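Re: [laundry-rooms] front loader on carpet, vibration and hose routing

14 comments · 3 shares

On a night in August, Amparo Tello wrote:

> We have a small room at the Otetville place with carpet over a concrete
> slab. The front loader stands straight on the carpet. On the final spin
> it walks toward the wall and the whole room hums. The installer says
> to pull the carpet. The landlord says no to that. Two questions:
>
> 1. Is a board under the machine worth the trouble, and how thick?
> 2. Where do people put the basket in a room this size? We have been
> using the floor in front of the door, and it gets kicked.
>
> Unit is a Peltar, bought used, no manual.
>
> Amparo

Amparo,

Taking the first question first. A board is worth the trouble, but check the feet before you buy one. On carpet the four feet sink by different amounts, and they keep sinking for the first few weeks. A machine that was level on day one will not be level a month later. Put a level on the lid front to back, then side to side, with the drum empty. Correct at the feet and tighten the lock nuts up against the cabinet. If the lock nuts are loose, the feet will turn on their own during spin and you will be back where you started.

Then run a spin with no load. If it still walks, the problem is in the machine (shipping bolts left in, worn dampers, a broken spring) and a board will do nothing for it. With a used unit I would look for the shipping bolts before anything else. They go in through the back panel, and there are usually 3 or 4 of them depending on the make. I have no Peltar here, so I can't tell you which.

If it behaves empty and walks loaded, go ahead with the board. Mine is plywood, two layers glued and screwed, cut to extend past the cabinet on all sides where the wall allows. Single-layer board flexes over a soft pad and makes the hum worse. Seal the cut edges. Do not put rubber pads on top of the board and leave the carpet underneath as well, as you then have two soft layers working against each other. Pick one. Since the carpet has to stay, leave the pads out.
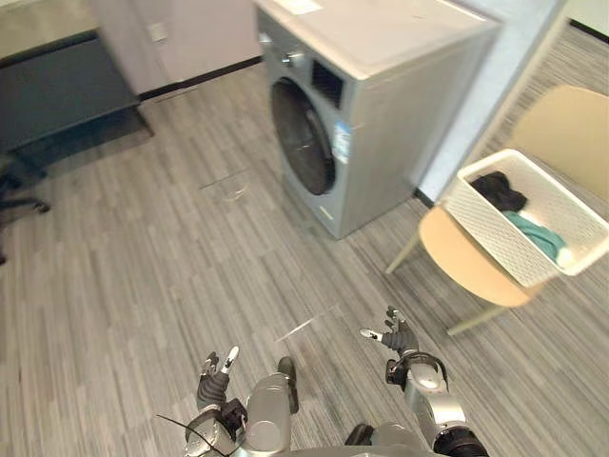 Clearance matters as much as the board. If one side of the cabinet is close to a wall or a pillar, a small amount of rocking turns into knocking, and that travels through the structure much farther than the hum does. I would want a finger's width at the least. When you have no room to shift it, a strip of dense felt on the wall at lid height will quiet the knock, but it hides the symptom, so do it last.

Spin speed: drop it one step and see what changes. Every machine and floor combination has a bad band, and yours may sit right at the top setting. Brayan Urrego posted numbers for his Zapata a while back and found his worst movement well below maximum, with the machine calmer again above it. His floor was timber, so don't copy his figures, but the method is sound. Write down the setting, the load, and how far the front left foot moved. I used painter's tape on the floor as a reference.

Hoses: leave a full loop of slack behind the machine and make sure the drain hose is clipped at the top. If the cabinet walks forward with a tight fill hose, the fitting takes the load. Carpet also hides a slow leak for a long time. Pull the machine out every few months and press a paper towel into the pile at the back.

Second question. Get the basket off the floor. A plain chair beside the machine works and costs nothing if you have one spare. The seat is close to the height of the door opening, so you can move wet things straight across without bending down to the carpet. Two points on placement. Keep the chair clear of the full swing of the door, and keep it from touching the cabinet, or the basket will creep off the seat during spin. A wide basket on a round seat should be centered before you load it, heavy items at the bottom.

I would not use the lid as a shelf for the basket. It will slide, and a top-heavy machine on a soft floor is harder to keep level.

Anyone who has done a board over carpet with low pile only, no pad, please post the thickness. The old Tramgate thread had a table but the attachment is dead.

Wes

9 replies · 2 likes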